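Magazine > Technology > Work and Machines

The Patient Teachers of Taltov

At eight in the morning the training room of Gralico is already warm. Four people sit at desks along the window, each with a small handle fixed in front of them and a screen above it. When they move the handle, a robot arm on the screen moves too. They pick up a thing, carry it, put it down, and press a pedal to say that the attempt is finished. Then the objects change their places and they begin again.

Gralico came to Taltov two years ago and rented a floor in the former button factory. The company sells small robot arms to hotels and canteens, for clearing and setting tables. Such an arm cannot be programmed step by step, the engineers say, for no two tables are left the same. It must be shown.

There are two ways to show it. In the older way, a person stands beside the real arm, takes it by the wrist and leads it through the movement. The arm feels light, almost like the arm of a sleeping child, and it remembers every angle. This way is pleasant to learn but slow, and in the evening the shoulders hurt. The second way is the handle, made by a firm called Stüber, which lets the operator work from a chair. It can drive a real arm or one that exists only in the computer.

Most of the lessons now happen in the computer. The simulation, which is named Pleser, has its own tables, floors and household things, and it places them differently for each attempt. In April the team recorded 952 attempts, and 839 of them were good enough to keep. The others were thrown away, mostly for hesitation. A person who stops in the middle to think teaches the robot to stop in the middle also.

I was allowed to try. My task was to take a cube from a crowded table without touching the things beside it. On the screen this looks easy, but the eye judges depth badly there.

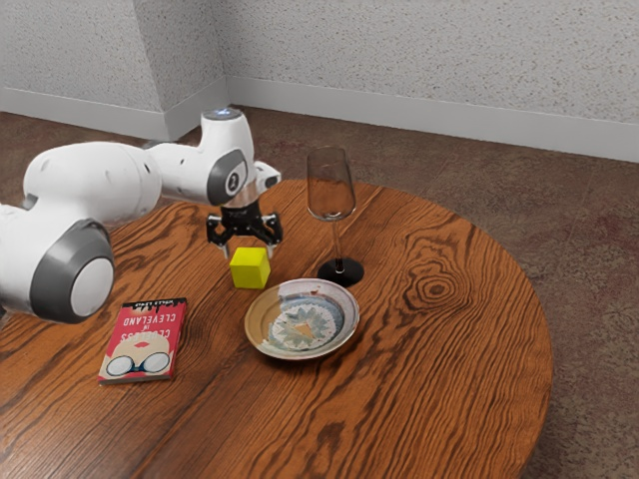 My first attempts ended with the cube on its side. The operator next to me gave good advice: come down from above, slowly, and close the fingers only when the arm has stopped. She has done this work for 11 months and her hand hardly moves. After about half an hour I had one attempt that she agreed to save.

I asked her if it is strange to teach a machine the work of other people. She thought for some time. Her mother cleared tables in a hotel for many years, she said, and had bad knees from it. Then she pressed the pedal, and a new table came on her screen.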